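Home Talks Slides Speakers Archive Contact

We use cookies to keep this site working. Accept Settings

Speaker notes: Choosing a gripper and a camera for kitchen work
Wayne Heywood
Sep 11, 2023

Slide 1. Title

Say hello, say the name once. Thank Sanaa Metwally for the slot. Slides go up after the session, so people don't need to photograph the tables. Questions at the end, except on slide 4, where I stop anyway.

Slide 2. What we compared

Two grippers, the Trikanitz and the Bunting. Two controllers, the Troltela and the one we wrote ourselves. Same arm the whole time. We changed one part, ran the full set, then changed the next.

The Trikanitz is a two-finger gripper with long soft-tipped fingers. The Bunting is shorter and stiffer and closes faster. Both fit our mounting plate with an adapter that Mikkel Blöndal machined. Mention that the adapter moves the fingertips forward, so the reach numbers won't match either data sheet.

Slide 3. The task set

Six tasks: pick up a cup, move a cup to the sink, open a drawer, close a drawer, pull a paper towel, drop an item in a bin. Every grasp was logged with the head view and the wrist view. A trial counted as good if the object ended up where it should and we didn't have to step in. A second attempt by the robot was allowed. A third was not.

Drawer handles are the hard part. A bar handle leaves a small gap behind it and the finger has to get into that gap without pushing on the drawer front. Pause here and ask who has tried it. Somebody always has.

Slide 4. Kitchen and wrist

Leave this one up for a minute. Talk about light. A glossy floor and a lot of white cabinet fronts are hard on auto exposure. Steel fronts are worse for depth, and we masked them out of the depth map by hand for the first week. Chin-lung Peng has a better method now and will take questions on it. 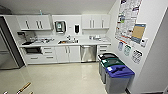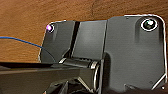 Left: the kitchenette from the head camera, finger tips at lower left. Right: dark gray gripper housing from the wrist camera, wood surface behind.

Then cables. Any cable near the wrist needs slack for the full turn of the last joint, plus a fixed point so the slack stays in one place. We lost two days in January to a connector that worked loose. The symptom was dropped frames, and we blamed the driver first. Check the connector first.

Slide 5. Gripper results

855 trials with the Trikanitz, 881 with the Bunting. The counts differ because we threw out runs where the logging failed. I am not showing one overall score. It would hide the split between tasks.

Cups: the Trikanitz was better. The longer fingers forgive a bad approach angle.
Drawers: the Bunting was better. Less flex at the tip when pulling.
Paper towel: both poor. Neither one tears a towel cleanly. They pull three.
Bins: no real difference. The lid openings matter more than the gripper does.

If someone asks about payload, we didn't test it. Nothing we picked up was heavy enough to matter.

Slide 6. Controller results

The Troltela is easier to set up. Sheila Penrose had it running the first afternoon. Our own controller took a month and still needs a restart after an emergency stop. Force limits are where ours does better, since we can change them in the middle of a motion. On drawers this showed up as fewer stalls.

400 of the trials were run twice, once per controller, with the same start pose. Those are the only ones in the chart. Say this out loud, people miss the footnote.

Slide 7. Cameras

Head view for finding things, wrist view for the last part of the reach. With the wrist view turned off, cup grasps got worse and drawer grasps mostly failed. With the head view turned off the robot could not find the sink. Keep both.

Recalibrate after any gripper swap. We skipped it once and had to drop that day's runs.

Slide 8. What we are using now

Trikanitz fingers, our controller, both cameras. The Porstead site kept the Bunting because they mostly do drawers and cabinets. Both groups are fine with their choice.

Next round is wet dishes. No results yet, so don't get drawn into guessing.

Skip slide 9 if short on time. It is only the parts list.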